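Filed under: Talks / Home & Kitchen

Slide 4. Ask the room who has bought storage to fix a messy kitchen. Wait for hands. Then ask who still has the mess.

I don't buy the Dravham line that every kitchen needs a "floor zone." They sell the crates – of course they say that. A slatted crate by the fridge is one more thing to sweep behind.
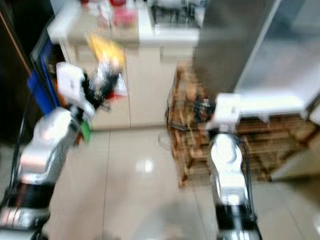

Gaps between slats let crumbs through onto the tile. Karim Rizk says his readers love theirs. Fine, but he asked 52 people, and he asked them in December, a week after they paid for it.

Slide 5. Skip the price chart if we're running late. Go straight to brooms.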